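Gatcombe Prepared Foods
Skewer line working group – minutes, November

Present: Chie Kobori (chair), Shigeru Nagano, Yae Murakami, Yuto Aoki, Yae Imai (notes)
Apologies: none

1. Minutes of the last meeting
Agreed. Yae Murakami asked for the line on break times to be corrected: the afternoon break stays at 3.

2. Demonstration work
Shigeru reported on the hand-held gripper sessions. People carry out the skewering task with a gripper in each hand, and the recordings go towards training the arms for bench 2. Everything is being done with white stand-in pieces for now. Food will not be used until the hygiene check has been passed.

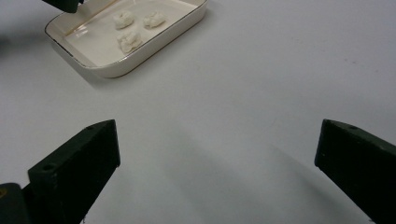 Dish with three pieces, grippers open.

The target is 200 good recordings before the arms are switched on. Shigeru said the short ones are still useful but should be labelled as partial. Yuto asked who decides what counts as good. Agreed that the person who did the recording marks it first and Shigeru checks.

3. Staffing on bench 2
Chie confirmed that no posts go when the arms start. Two of the present skewering places will become loading and checking places, on the same grade.
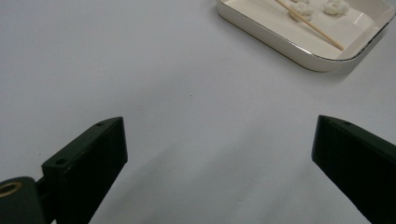
Hours on the rota are unchanged until the new year. Yae Murakami pointed out that checking is done standing up and most of the skewering is done sitting down – she would like stools priced before anyone moves over. Chie to get prices. It was also asked whether the piece bonus carries on. Chie did not have an answer and will take it to the pay meeting.

4. Strain and time on the grippers
Yuto has been doing recordings in the mornings and finds his thumbs ache by the end. Agreed that nobody does more than 2 hours in a shift, with a change of task after each hour.
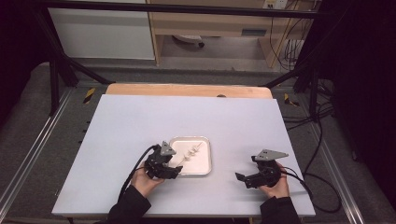 Yae Imai said she would sooner have half an hour at a time, as holding both grippers steady is harder on the wrists than ordinary skewering, and she asked that nobody be timed against anyone else. Chie agreed that times will not be put on the board. Half-hour turns to be tried until the next meeting.

5. Training
Over 19 staff have asked for a turn. Names to go on the sheet by the canteen door.

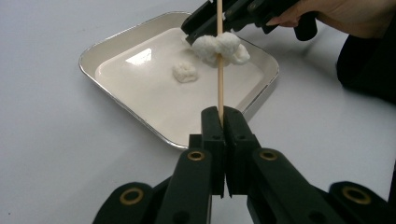 New starters on the sheet will be paired with someone who has already done a session. The Canden handbook is only in English at present and Shigeru will ask for a Japanese copy.

6. Any other business
Lockers on the bench 2 side still sticking. Yuto to report again.

Actions
Chie – stool prices, piece bonus
Shigeru – handbook, labels for partial recordings
Yuto – lockers

Next meeting in the small canteen, 3 pm.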